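Flikum Hand-Held Gripper, Club Pair
Sunasel Education Robotics
Product category: Data collection tools, student and club use

Overview

The Flikum is a hand-held parallel-linkage gripper for robotics classes and clubs that teach manipulation from demonstration. The operator holds the tool, carries out a task by hand, and the onboard camera records the motion from the point of view of the gripper. Recordings are later used to train a policy on a fixed arm. The tool has no drive motor. Fingertip opening is set by the trigger and logged with the video.

The Club Pair is two tools, one for each hand, with a shared clock so that left and right recordings line up. It was specified with the student project run by Kumudini Saha at the Biswas after-school robotics club, where the standing exercise is sorting packaged snacks into an open tray. Packets are a useful class of object for beginners. They are light, cheap to replace and easy to find in different sizes, and they deform under load in ways that a wooden block does not.

Mechanism

Each finger is carried on a black linkage arm that turns on screw pivots beside the palm. The linkage keeps the two pads parallel through most of the travel. Pads are blue rubber, replaceable, and held by a single fastener at the rear. For flat packets, the approach is made with the fingers open and one pad on either side of the packet, then closed slowly until the film gathers.
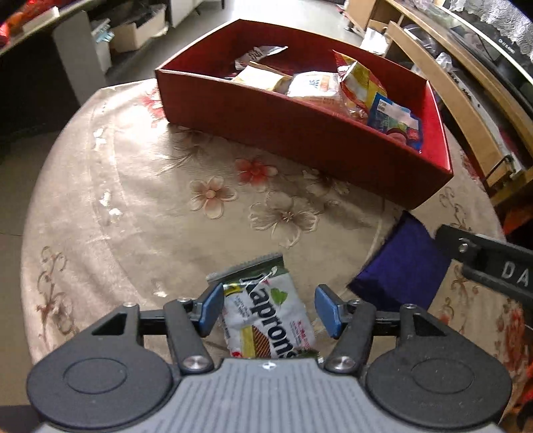
What should a club use as its first task?
A single object moved from a table to a tray, repeated with the object in a new starting position each time. Add a second object type once the trained policy can manage the first.

Pad compliance is enough to hold sealed film packets without bursting them at normal trigger pressure. Students tend to over-grip in the first session. The trigger has a soft stop at the midpoint, and the colour of the status light changes from green to amber past that point. Amber is acceptable for rigid cartons. It should be avoided for pastry and anything else that crushes.

Specification

Tools per set: 2
Camera: wide angle, fixed focus, one per tool
Recording time per charge: 6 hours
Charging: USB-C, both tools at once from the supplied dock
Rated load: 500 grams
Pad life: more than 200 sessions in club use
Storage: removable card, one per tool
Export: video with time-stamped fingertip opening

In the box

Two Flikum tools, left and right
Charging dock and cable
Spare pads, one full set
Hex key
Calibration card
Printed course notes (5 lessons)

Course notes

The notes were written by Said Abdel Rahman for students with no previous programming. Lesson one covers handling and calibration. Lessons two and three deal with recording, labelling and discarding bad takes. Lesson four trains a small policy on the club's own recordings using Trunenico, our desktop training software. Lesson five is a test on a fixed arm. The arm is sold separately, and lesson five can be skipped by clubs that do not have one.

A take should be discarded if a hand other than the operator's enters the view, if the tool is set down before the object is released, or if the clock light is off on either tool. Changes in background are not grounds for discarding. The notes encourage students to record in ordinary rooms with furniture and household goods in view, and to lift each packet clear of its neighbours before moving it sideways.
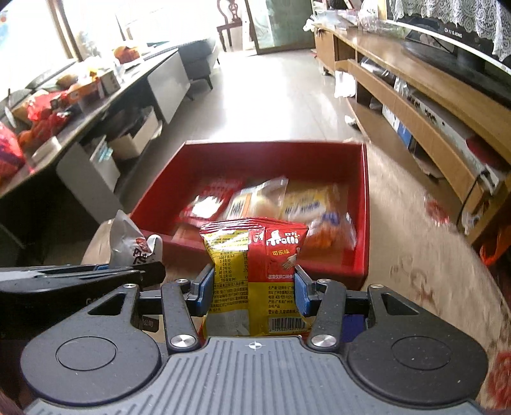
Winnipeg, February

Firmware for the Club Pair has been updated. The change log is as follows.

Clock sync between left and right tools now recovers after a battery swap without a restart. Fingertip opening is logged at full rate in low-light mode. The calibration routine rejects a smudged card and no longer stores a partial result. Tools shipped before this release can be updated from the dock. Leave both tools seated until the status lights are steady.

Known issue: on some older cards the export may list takes out of order. Sort by time stamp before labelling. A fix is in testing.

Care

Wipe pads with a damp cloth after handling food packaging. Do not use solvent on the rubber. Check the pivot screws at the start of each term and tighten by hand with the supplied key. Do not oil the linkage.

Ordering

The Club Pair is sold to schools, libraries and registered clubs. Single tools are available as replacements only, and the order form asks for the serial number of the original set. Spare pads are sold by the set. Orders received by noon on Thursday leave the warehouse the same day.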